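Chapter 4
Chores: What Machines Can and Cannot Do Yet
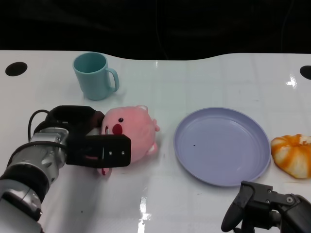
Most people who buy a washing machine do not think of it as a robot. It fills, turns, drains and spins without help, and it has done so in ordinary homes for generations. What it does not do is collect the clothes, check the pockets, or fold anything afterward. Those parts of the job still belong to a person, and they take up most of the time.

This chapter is about those parts. It asks which household and shop-floor chores a machine can now carry out from start to finish, which it can carry out with someone standing by, and which remain out of reach. The answers change from year to year, so we spend more time on how to judge a claim than on the claims themselves.

4.1 Two kinds of chore

It helps to divide chores by how much the surroundings vary. Filling bottles on a line is a chore with almost no variation. The bottle is the same each time, it arrives at the same point, and it faces the same way. A machine can do this all day with very little sensing.

Clearing a table is different. A plate, a mug and a soft toy may be left anywhere on it, in any order and at any angle. Each one has to be held in its own way. A mug can be taken by the handle or the rim. A plate lying flat offers only its edge, and a gripper with two fingers has to get one of them underneath or pinch the rim from the side. A plush toy gives way when it is squeezed, so the fingers can close on it from many directions, but its shape changes as they do, and it may hang differently from one grasp to the next.

A child of four can sort out these differences without being taught a rule for each. A machine needs either a rule or a large number of attempts to learn from.

4.2 A worked case

Suppose a company called Plulside sells a two-armed system, the Divau, for tidying break rooms. Its brochure says the system "clears a table in 11 minutes." Before accepting the figure, a buyer should ask several things. How many objects were on the table? Had the system handled those same objects before? Did a person put anything back in reach when it was dropped? Was a person steering the arms at any point?

Declan Mahuika, who manages the break room at the Mahama warehouse, keeps a simple log. In March he recorded 220 objects presented to the system, and beside each one he wrote "cleared," "cleared with help" or "left." He did not combine the first two columns. Students should follow the same practice in the exercises, as the second column is where most of the labor cost is found. A worker who has to stop and walk over to the table has been interrupted, whether the fix takes a moment or much longer.

4.3 Speed, reliability and cost

A slow machine may still be useful. If a table has to be clear by morning, it makes no difference whether the work ends at midnight or at five. Reliability matters more in that case, because there will be no one in the room to help.

On a shop floor the balance is usually the other way. The next station is waiting, and a part that comes late holds up everything behind it. The Ustari packing line in Chapter 6 is run at a fixed pace, and the question there is how many errors can be tolerated before it is cheaper to return to hand packing.

Keep both settings in mind as you read. A result from one should not be carried over to the other without checking what was measured.

4.4 Terms used in this chapter

Autonomous: carried out with no human control during the task.

Teleoperated: carried out by a machine whose movements a person directs from a distance.

Grasp: the hold a gripper has on an object, including where the fingers touch it.

Intervention: any action by a person that changes the outcome of a task in progress.

Before going on to Section 4.5, choose one chore you did yourself today and write down its steps in order. Include the steps you would normally leave out, such as moving one thing to get at another. You will need the list for Exercise 2.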